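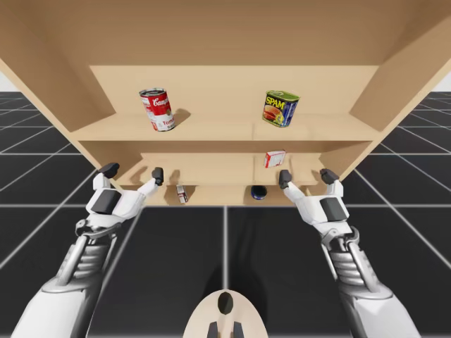 The soup and Spam shelf, in the simulator. Both hands up and waiting.

OK so quick post before I forget everything. Went to the Brusix open day on 12th April, got home late, feet hurt, notes are a mess. Typing them up more or less in the order I scribbled them.

Getting there first. Brusix is out past the Cakgate exit, the old furniture warehouses, and the sign is tiny. Drove past it. Turned around in a tire shop lot, drove past it again. Parking was fine once I found the thing. Sticker badge, paper cup of coffee, a map that was wrong about the restrooms.

I'd signed up for the morning slot, groups of 15. They walk you through the building in one direction and you sort of can't go back, which annoyed me because the first room was the best one and I didn't know it yet.

First room — simulation. A row of desks and one big screen on the wall. The setup on the screen is a wooden cabinet with groceries in it, and the robot has two arms and two white hands and the job is moving stuff on the shelves. Soup can, Spam can, a couple little boxes, a round blue thing I never did figure out. Shoe polish?? Forgot to ask.

The guide said they run the shelf task in software way before any real hand goes near a real can. Makes sense. A dropped can in software costs zero. She said a broken finger on the real hand means 7 weeks wating for a part, and you could tell she had personally waited the 7 weeks.

Things I wrote down in that room:

The person driving wears gloves and a headset and the arms copy them. So the run is a person doing it first, and then the software learns from a pile of those runs. I had it backwards in my head, I thought somebody typed in positions.

One good session is 42 runs. After that people get sloppy and the runs get thrown out. There's a snack drawer. I respect the snack drawer.

Soup cans are harder than they look. The guide said a round thing on a shelf wants to spin away from you the second one finger touches before the other. Boxes are easier until they're lying down, and then they're worse than the cans.

They got volunteers from our group to try the gloves. I put my hand up way too fast. You get two minutes. The first minute I spent just opening and closing my hands like a baby. It's a really strange feeling, your arms are out in front of you and there they are on the screen, white and long with black fingertips, and they're yours but a hair late. You overshoot everything. I went for the soup.

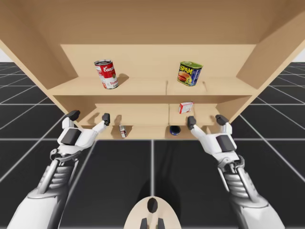
Did not get the soup. Got a thumb near the bottom shelf, I think, then my time was up and the next guy stepped in and went for the Spam instead. Smart. He didn't get it either but he was closer than me.

The thing that got me was depth. On a flat screen I had no clue if my hand was in front of the shelf or under it. The headset is supposed to fix that but it kept sliding down my nose (glasses). The regular drivers apparently watch the shadows and the floor lines. I tried that for my last few seconds and yeah, it helped some, I quit clawing at the air way out front.

Somebody asked why groceries. Answer was that everybody knows what a can of soup should do, so when it does something dumb in the simulator you spot it right away. Good answer. Somebody else asked if it would ever do his dishes and the guide laughed kind of tiredly. I bet she gets that one every slot.

Second room was the real hardware and it was packed, I was stuck behind a tall couple the whole time. There was an Adomaitis arm on a bench doing a sorting demo with bins. Fast, loud, very cool if you could see it. I saw the top third. My sister in law asked me after if it was worth the drive for that and I said for the top third, sure.

Also the air in there was warm and smelled like a copier.

Third room was talks. I only stayed for one, on the Firnach controller, and most of it went over my head. What I did get: the fingertips matter more than the fingers. They'd gone through a bunch of pad materials and the grippy ones were too grippy — the can would come along when the hand was trying to let go. So there's a whole person there whose job right now is letting go of things. I liked that a lot. Wanted to ask how you even model that in the software and then the Q&A got eaten by a man with a five part question about batteries.

Lunch was sandwiches, they ran out of the turkey. I had egg. Fine.

Complaints, short. No chairs in the first room. Map, see above. The slots are too tight, two minutes with the gloves is nothing, give people five and take fewer people. And put the sim room LAST so you walk out happy, or let us loop back.

Would I go again, yes. There's another one in October and they said they want the same shelf task running on the real arms by then, same cabinet, real cans. I want to see that. I also want another shot at the soup. Going to wear contacts.

If you're going, book the early slot, the afternoon groups were backed up down the hall when I left. And take the second left after Cakgate, the one right by the tire shop. The first left is a dead end with a gate and a dog.

More later if I can read the rest of my handwritting. There's a whole page that just says "wrist!!" and an arrow.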